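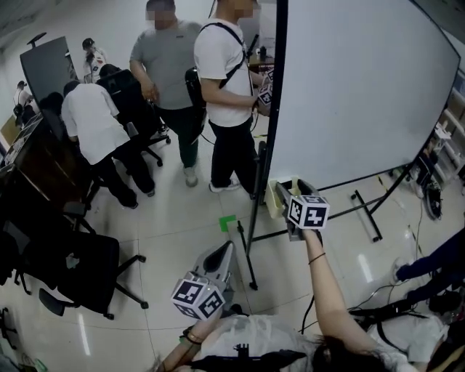
Wed 6 August

Whiteboard day, finally. I have been putting this off since April, when the rolling stand went into the Mertens room and never came back, and every planning talk since then has been held over the corner of somebody's desk with a pencil and the back of a packing slip. So before anything else got going I wiped the board down on both sides, and I want to write down what worked while I still remember it.

The dry cloth did nothing except move the gray haze around. The spray from the Medix bottle took off the haze but left the old red lines from the Tutdale schedule, which I think had been up there for months. What got the red off was the old trick of drawing over it with a fresh black marker, waiting a few seconds and wiping both away together. It feels wrong while you are doing it and it works every time. After that, warm water on a soft rag, then a dry rag, and the surface came up blank and very pleasant to look at. Please don't use the green scouring pads on it. I found two of them in the sink drawer and moved them under the sink with the paint things, so if you are missing them, that is where they went.

The yellow tray is staying clipped at the lower left corner. I know a few of us would like it in the middle, and I did try it there for a morning, but whoever is writing leans right into it and the markers end up on the floor. On the left it is out of the way and the right-handed people can still reach across. If the left-handed half of the room objects, come and tell me and we will talk about a second tray. Only whiteboard markers go in it – the permanent ones live in the Barance box on the shelf, and I have wrapped blue tape around their caps so there is no mixing them up, even in a hurry.

Casters. The stand rolls nicely on the tiles, a little too nicely in fact. It drifts if you press hard when you write, and I chased it half a step before I remembered the brakes. Two of the wheels have little foot levers and they do hold if you push them down until they click. One of them is stiff and wants a firm toe. I put a drop of oil on it and will look again next week.

On the floor tape: green is for where things stand. I know we had a whole rainbow at one point, and I have lost track of what the orange was supposed to mean. If you roll something away for an afternoon, that is completely fine, just bring it home to its green mark before you leave. The tape itself comes up cleanly from the glossy tiles if you pull it slowly and low, and any gum left behind rubs off with a thumb. I cut the pieces small on purpose. Long strips catch on the chair wheels and roll themselves up into something horrible.

And while I am on chair wheels – the black swivel chairs wander. By mid-afternoon they are everywhere except at the desks, and once the room fills up it gets hard to walk through without turning sideways. My suggestion, which I have been following myself for a couple of weeks with decent results, is to push your chair all the way under the desk when you stand up for more than a minute. Bags too, if they will fit. The walkway between the desks and the whiteboard ought to be wide enough for two people to pass, and when the chairs are in, it is.

I also went through the marker supply. There are 20 good ones left, mostly black, and 40 on order in mixed colors, which should see us well into the fall. I tested every single one on scrap paper and threw out the dead ones. I beg you, when a marker starts to squeak and go pale, don't put it back for the next person to discover!

Still to do:
Second look at the stiff brake.
Find a home for the long ruler, which keeps sliding down behind the desk.
Ask whether the Mertens room would like a board of its own, so that ours stays put.
Copy the Tutdale dates from my notes back onto the board, in black this time, upper left, small enough to leave the rest of the space free for drawing.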